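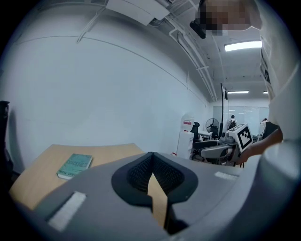 Figure 7.1 Wooden desk, white wall.

Chapter 7
Rent and Other Fixed Costs

A fixed cost is a bill that arrives whether or not you sold anything. It has excellent attendance.
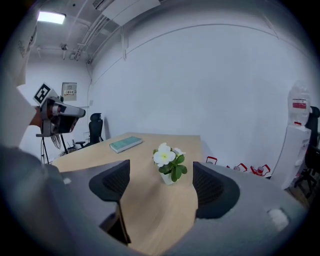

Pulero, October

The Ilex bakery pays $1,191 a month for its shop. If it bakes 595 loaves, rent comes to $2.00 a loaf. If it bakes 40, rent is almost $30 a loaf - and the landlord still wants $1,191. Flour, at least, has the manners to shrink with the baking.
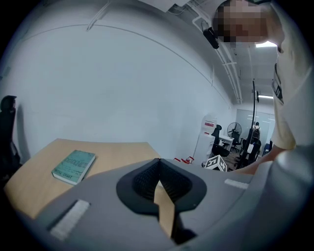
Figure 7.2 Light wooden tabletop.

Keep a calculator handy for Section 7.1.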